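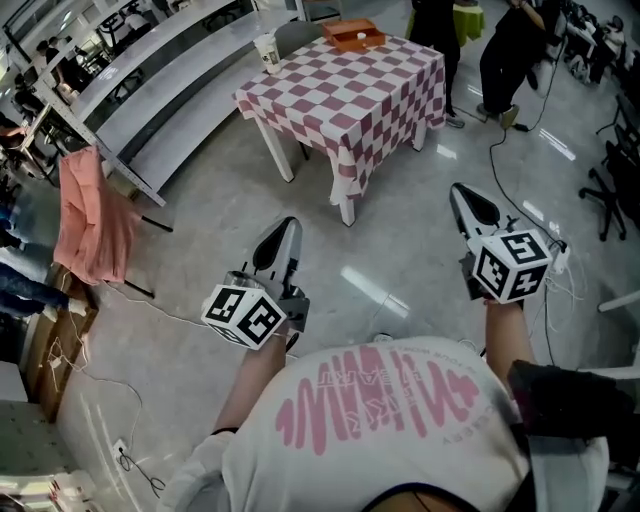

Checked tablecloths on small tables, how do you stop them sliding??

pipkin_m
Quick one before I order. Small square table, 60 cm top, white legs, shared studio so it gets moved about a lot. Want a pink and white check cloth on it, hanging down all round. Last one slid off every time anyone put a cup down near the corner. Clips? Weights? Something under it? Floor is shiny grey so the table creeps as well, seperate problem maybe.

Habte_road
Non slip mat underneath, the rug sort, cut 10 mm smaller than the top. Done. Had mine on since July.

Syahrul Goh
Clips look awful on a small table imo. You want a longer drop. More cloth hanging = more weight pulling evenly. Mine is a cotton one from Sedatari, hangs well past the top and stays put.

tamsin_oddsocks
Disagree with that, sorry. Long drop on a little table and someone's knee catches it, whole lot goes over. Had a full cup of tea in my lap and the sugar pot on the floor. Keep it short, hand's width at most, and clip it.

Syahrul Goh
Depends if people are sitting at it. OP are people sitting at it?

pipkin_m
Sometimes. One chair behind it, mostly it's for putting a box of bits and a drink on while you work. Paper cups usually so not much weight.

gravelpit
Paper cup on a cloth is asking for it. Wipe clean one. The Brasus oilcloth is £10 a metre, you'd need one and a bit, so buy two and keep the offcut for when somebody gets glue on it. They will.

tamsin_oddsocks
Oilcloth sticks out at the corners like a paper hat though. On a small table it never sits right.

gravelpit
Hairdryer on low, press the folds down by hand. Five mins. Not too close or the backing goes.

Habte_road
Put something with a bit of weight at the back. Wooden box or whatever you've already got. Mine's got over 500 g of pencils in and it doesnt budge.

pipkin_m
Ok so rug mat, cotton, heavy box at the back. Might try a medium drop and see who moans. What about the legs sliding?

Syahrul Goh
Felt pads are worse on a shiny floor, get rubber ones. Clollberg do stick on ones, clean the feet first or they peel.

tamsin_oddsocks
Agree on rubber. Still think you want clips.

gravelpit
And move any extension leads out the way before you start dragging it about, we had a leg come down on a cable at ours. Which size check are you going for btw? Big ones look daft on a small top

pipkin_m
Smallish. Ordering the cotton tonight, will measure the drop again first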